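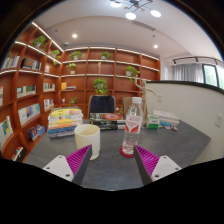 Most arguments about standards for robot handling data end up being arguments about file formats. People will spend a whole Monday afternoon on time stamps and compression, and then leave the part that happens at the table to whoever is holding the gripper. I think we have the order wrong. The written rules a lab needs most are the boring ones about how a person picks up a bottle, puts it down and records what happened.

I have worked on collection protocols for a few years, first on the Kozma project and now at Triner, which runs small sites in ordinary rooms. The sites look like places where people live and work, with books, chairs and plants, and daylight that changes through the day. I support that choice. A policy trained only against a grey backdrop will have trouble the first time it meets a bookshelf. But an ordinary room brings ordinary sloppiness with it, and a protocol has to decide in advance how much of that to allow.

Our first protocol at Triner ran to 58 pages. It covered everything, including how to label a storage bin, and the operators did what anyone would do with it. They read the first few pages, asked a colleague about the rest, and worked from memory. When we compared sessions from two sites, Jascombe and Poltham, we found that both crews believed they were following the document. At Jascombe a grasp began when the fingers first moved. At Poltham it began at contact. Neither crew was careless. The definition was in an appendix, and it could be read both ways.

The fix was a single sheet with 5 rules on it, kept at the table:

Start every take with the fingers fully open and clear of the object.
A grasp begins at first contact by either finger.
Hold a lifted object still before moving it anywhere.
If anything falls, keep recording until it stops moving, then mark the take as a drop.
Never delete a take at the table.

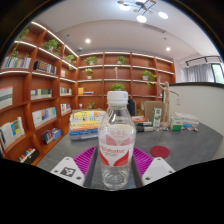

The last rule caused the most trouble, and it is the one I would defend hardest. An operator who fumbles a bottle wants to wipe the take and do it again properly. That is a decent instinct in most trades. In this one it removes the information about which grasps are hard, and it leaves behind a set of recordings in which every attempt went well. Anyone who later works out a success rate from that set will be working out nothing at all. Bad takes should be marked, kept and sorted out afterwards by someone who wasn't holding the gripper.

There is a fair objection to all this. People who build these systems want variety, and a rule is a way of making things the same. If every operator squares up to the bottle from the front and closes at the same height, the model learns one grasp and not much else. I have seen this happen. At one stage we had a rule about approach angle, written by me, and the data from that month was so uniform that we stopped using the rule before November was out.

My answer is that a standard should fix the meaning of a recording and leave the behaviour in it fairly free. When a grasp starts, what counts as a drop and how a session is named all need to be the same everywhere. Which side the operator reaches from, how far the gripper is tilted and what else is on the table do not. If we want a spread of those things, we should plan the spread and write down the plan. Leaving it to habit gives us the operator's favourite angle, over and over.

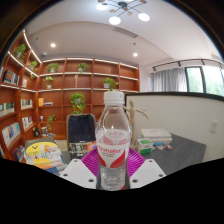
Clear bottles are a good test of whether a protocol is any use. The plastic shows whatever is behind it, and a fill level matters to the weight and to how the thing behaves when it is tilted. Our older logs just say "bottle". You can't tell from them whether it was full, half full or empty, and no amount of clever processing will bring that back with certainty. The current log has a field for it. Filling it in takes a moment, and operators still skip it near the end of a shift, so the session now won't close while the field is blank. I would sooner have a form that insists than a reminder on the wall.

The same goes for session length. Our limit is 80 takes, then a break and a different operator if there is one. Some managers see that as a comfort measure and treat it as negotiable when a deadline is close. It belongs with the data rules. Tired hands close early and let go early, and the recordings carry it. The limit also protects wrists, and I shouldn't have to put that second to get it accepted.

Then there is checking. We have a second person review a sample of takes against the sheet, and a session goes back if agreement on the grasp start falls under 85 per cent. I don't claim that number is right for everyone. It was chosen because it caught the Jascombe and Poltham problem without sending back half of everything else. What matters more is that the threshold was written down before the session was collected. A threshold picked afterwards tends to land just below whatever the session scored.

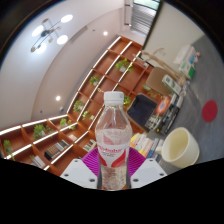 Should small labs wait for an industry standard before writing their own rules? I wouldn't. A shared standard will be slow to arrive and will probably be drawn from whatever working labs already do, so a lab with a short, tested sheet will have something to contribute and very little to redo.

What I would ask of those labs is that they publish the sheet along with the recordings, including the old versions and the dates they changed. We did not do this at first. Anyone using the early Kozma recordings has to guess which definition of a grasp they are looking at, and I get asked about it more often than anything else I have worked on. A page of plain text in the same folder would have covered it.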